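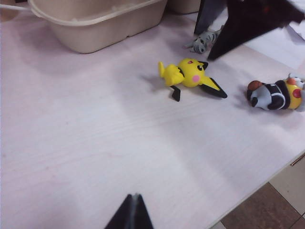 When a stop is not a stop: what the Lalton fault should teach small-object handling

By Ngọc Cao
April

In the early part of this year a sorting cell at Lalton, used to pick small moulded figures from a table and place them in pulp containers, continued to close its gripper after the operator had pressed the stop control. The operator's thumb was between the fingers. The injury was a bruise and a split nail, and the matter was entered in the site register as minor. I served on the review that followed, and I have come to believe that the word "minor" did more harm than the gripper.

The facts are not in dispute. The stop control on the cell removed power from the arm. It did not remove power from the gripper, which drew its supply from a separate unit and took its commands over a separate cable. When the control was pressed, the arm held its position as it was meant to. The gripper had already received an instruction to close, and it completed that instruction. The interval was short. It was long enough.

The arrangement had been in place since the cell was commissioned. During that period the stop control was pressed 133 times, according to the controller log. In almost all of those cases the gripper was idle or already closed, and there was nothing for anyone to notice. On eight occasions the log shows a gripper movement that finished after the stop was pressed. None of the eight was reported. The operators to whom the review panel spoke had seen it happen, and understood it as the way the machine finished what it was doing.

I do not consider that they should be blamed for this. The commissioning document prepared by Nandwood, which integrated the cell, contained a diagram of the stop circuit. The diagram ended at the wrist of the arm. A reader would have had to ask what lay beyond it, and the acceptance checklist did not prompt that question. It asked whether the arm came to rest. The arm came to rest, the box was ticked, and the cell was released for use.

The usual defence of such omissions is that the equipment is light. The objects handled at Lalton are toys a few centimetres long, and the gripper was set to a low force to avoid marking the paint. It is argued that machinery of this kind cannot do serious harm, and that the controls appropriate to a welding line would be out of proportion. There is something in this argument. I would not wish to see a laboratory table enclosed in steel mesh in order to move a plastic figure from one side to the other.

Force, however, is only one part of the matter. The fingers used for small objects are necessarily narrow, and some come to a point, so that even a modest force is applied over a very small area. The work also invites the hand. Figures roll, lie on their sides or come to rest against one another, and the natural response of a person standing nearby is to reach in and turn one over. At Lalton the written procedure required the operator to press the stop control before doing so. The operator followed that procedure. The person hurt was the one who had obeyed the rule, and any assessment that treats the event as trivial must explain why that should not trouble us.

The Istham laboratory, which runs two cells to the same design, was notified within the week and found the same fault in both. Its engineers moved the gripper supply onto the stop circuit for $430 a cell, including labour. At Lalton the corresponding work, together with a second stop control on the far side of the table, came to $946. These are not sums that call for a business case.

There was one legitimate technical objection. A gripper that loses power may release what it is holding, and with a heavy or fragile load that could create a new hazard. The Đỗ report, commissioned by the panel, considered the point with care and recommended that each cell be assessed on its own load. For a small figure above a table, a drop is acceptable. For a glass vessel it may not be, and a brake or a spring-held finger would be the better choice. I support that recommendation – provided that the assessment is written down and signed before the cell is used.

I would go further than the report in two respects. First, the acceptance test for any cell should require the stop control to be pressed while every powered part is moving, the gripper included, and the result recorded for each part separately. Secondly, controller logs should be read at fixed intervals by someone outside the operating team. The eight movements at Lalton sat in a file that was available to all of us, myself included, and it was opened only after a colleague had been hurt.

The register entry has not been amended. The panel asked in writing that it be reclassified as a failure of a safety function, with the extent of the injury noted separately. We await a reply.

Related items
Reading a stop circuit diagram: notes for supervisors
Istham laboratory completes gripper supply changes
Dropped loads and powered grippers: summary of the Đỗ report
Letters: who should sign the acceptance checklist?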